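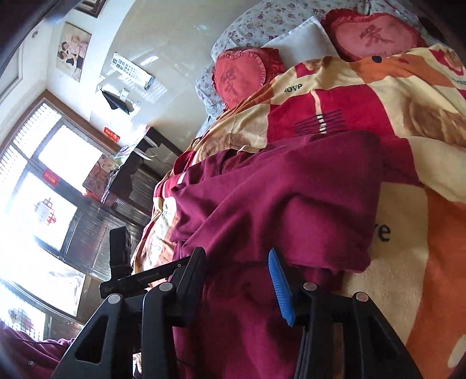 Figure 2. Hand-held gripper open above a maroon garment on a bed.

Wuteck > Research > Care Work > Urside Study

Reading time: 2 min

Papers Authors Data Contact

4.2 Changes in the work of room attendants

At Urside, the attendants make the beds and fold the clothes of the residents. In January the home started to prepare for the Zelberg folding system, and 74 rooms were included. The attendants now handle part of the clothing with a gripper tool (Figure 2), so that their way of working can be recorded.

Two changes were reported to us often. First, the work became slower, and the morning round was extended until 11 a.m. Second, the attendants began to speak about their folding as a skill, which they did not do in our first interviews. Several of them also asked who will decide the order of the rooms when the system is in use. The management had no answer to this question yet. We return to it in Section 5.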